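Why Are Bowls Shiny?
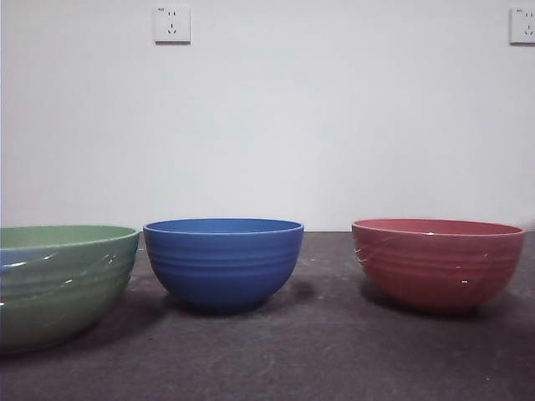

Dig a lump of clay out of a riverbank and you will notice that it is brown, sticky and not something you would want near your porridge. Yet clay is what most bowls start out as. The shine comes from a thing called glaze, and glaze is really a very thin coat of glass. Potters can make it in nearly any colour they fancy, so a row of bowls can go green, blue, red, and still all be the same shape with the same ridges round the outside. Underneath, they may well be the colour of an old biscuit.

How do you put glass on a bowl?

First the bowl is shaped and left to dry. Then it goes into a kiln, an oven so hot that your pizza would last about as long as a snowflake. Out comes a hard, dull pot.

Next it gets a dunk in runny glaze, which looks like muddy milk and gives no hint of what colour it will turn. (Potters keep labels on their buckets. The ones who don't get surprises.) Back into the kiln it goes, and the powder in the glaze melts into glass.

Is it just for show?

No. Plenty of clay pots without glaze let water soak in, and soup too, and last Friday's soup is not a flavour anyone asks for.

People have been glazing pots for more than 3,000 years. They have been dropping them for exactly as long.

Try it: run a finger over the bottom of a mug. The rough ring it stands on usually has no glaze, or it would have stuck to the kiln shelf.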